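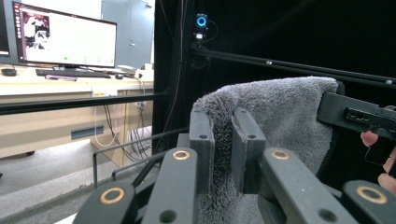

Figure 4.1 A gray towel with a looped pile.

Chapter 4
Towels and Other Pile Fabrics

Maureen Haworth ran the linen room at the Centhorpe, a small hotel in Toledo, for 20 years. New staff came to her thinking they already knew about towels. On the first morning she gave each of them a dry towel and a dry bed sheet and asked them to hold one in each hand with their eyes closed. Then she asked which would take longer to dry on a rail, and why. Most people got the first part right. Few could answer the second.

This chapter is about the second part. In Chapter 3 you looked at flat woven cloth, where two sets of yarns cross each other and lie close together. A towel has a third set. These extra yarns are left slack during weaving so that they stand up from the base cloth in loops. The loops are called the pile, and the base cloth is called the ground.

Loops give a towel much more surface than a sheet of the same size. Water clings to the yarn and fills the spaces between the loops. The same spaces hold air when the towel is dry, and this is what makes it feel thick and soft. They also explain why a towel takes up so much room on a shelf.

Weight

Towels are sold by weight as well as by size. The usual measure is grams per square meter. A very heavy bath towel may be 900 on this scale, and a thin kitchen towel will be far lower. A heavier towel can take up more water, but it needs more time to dry and more room in the washer. Graham Cheetham, who bought linen for the Centhorpe, changed from a heavy line called Baltus to a lighter one called Demow after a single February in which the dryers could not keep up. Guests did not complain. Haworth did at first – she thought the new towels looked mean on the rail.

Hanging and drying

A towel dries from its outside surfaces. Anything that presses two surfaces together slows the process, and the fold over a rail is the slowest part of all. A single layer with air on both sides does best. You can get close to this by holding a towel at its two opposite edges and letting the cloth fall between them. Thick cloth will still show slight creases near the top where it is gripped, as the dark gray towel in Figure 4.2 does, and these should be smoothed by hand once it is on the rail.

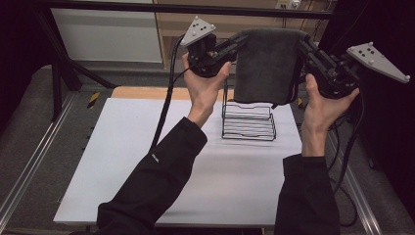
Figure 4.2 A towel held above a wire rack.

Racks differ in how much of the cloth they touch. A flat shelf blocks air from one whole side, while thin rods touch it only in narrow lines. The black wire dish rack in Figure 4.2 is an open frame of this second type, though it is made for dishes and a bath towel would have to be folded to fit on it. If you must fold, turn the towel when the outer layer feels dry.

Before you go on to Section 4.1, find 2 towels of different weights at home. Wet them both, wring them out, and hang them side by side. Write down the time at which each one feels dry along the hem. Keep your notes, as you will need them for the work on hems and borders in Section 4.3.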